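Ribbed metal ceiling

A ribbed metal ceiling is an interior ceiling made of profiled sheet metal, fixed to the underside of a roof frame or a secondary grid so that the ribs remain exposed to the room. 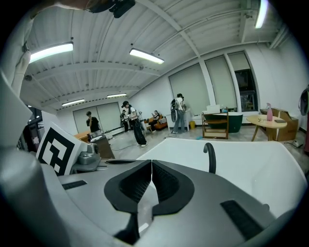
It is used in workshops, training halls, sports buildings, sheds and large single-story offices. White is the most common finish. Related forms include the exposed roof deck, in which the structural sheet itself is seen from below, and the liner ceiling, in which a separate lighter sheet closes off the insulation.

This site uses cookies to remember your settings. By continuing to read you accept their use. Accept | Settings

Construction

The sheets are roll-formed from coated steel or aluminum coil. The ribs stiffen the sheet across its span and are normally laid at right angles to the supports. In a liner ceiling the sheet carries its own weight and that of the insulation above it; it is not designed to be walked on unless the maker states otherwise. Side laps are formed by overlapping one rib onto its neighbor. End laps are placed over a support.

Beams may be left below the sheet or hidden above it. A beam left in view is often painted the same color as the ceiling. Where the beam passes through the sheet, the opening is trimmed with folded flashing and the gap is filled with foam closers cut to the rib profile. Poorly fitted closers are a frequent source of drafts and dust.

Lighting

Tubular fluorescent fixtures and their LED replacements are widely used under ribbed ceilings. They may be fixed directly to the ribs, hung on short chains or wires, or mounted on a channel that spans several ribs. Direct fixing keeps the fixture high but limits its position to the rib spacing. Channel mounting allows rows to be set out to suit the desks or benches below and also carries the cable.

A white ribbed surface returns a fair share of the light that reaches it, although less evenly than a flat one. Light striking across the ribs produces alternating bright and dull bands, while light running along them gives a smoother appearance. Glossy coatings can show a stretched reflection of each tube. Matte coatings reduce this effect and hide small dents.

Daylight usually comes from windows in the side walls. In deep rooms the middle of the floor receives little of it, and the electric lighting remains on through the working day. Pale window blinds are commonly fitted to control glare on screens. With the blinds down, the ceiling and upper walls become the main reflecting surfaces.

Acoustics

Plain metal sheet absorbs little sound. Speech in a large room with a metal ceiling and a hard floor tends to be reverberant, and rain on the roof may be audible if the insulation is thin. Perforated sheet backed with mineral wool is the usual remedy. Blinds, soft seating and hanging baffles have a smaller effect.

The training hall at Brernura, refitted by the contractor Michalík, is a documented case. The original sheet was kept and 756 perforated panels were added between the beams. Sabina Čierny, who surveyed the hall before and after the work, reported that speech was clearer at the rear desks but that noise from the ventilation ducts became more noticeable.

Maintenance

Dust collects on the upper edges of exposed beams and on top of suspended fixtures. Dry wiping or vacuuming is preferred; water may run into the laps and leave marks on the coating. The maintenance schedule drawn up by Hicham Ait Brahim for the Dastemov workshops calls for cleaning 4 times a year and for a check of all fixings each February. Loose screws are replaced with the next larger diameter — the old hole seldom grips a screw of the same size again.

Scratches that reach bare metal are touched up with a compatible paint. Cut edges near kitchens or wash areas need closer attention, as rust there can spread under the coating.

See also: Corrugated sheet; Suspended ceiling; Window blind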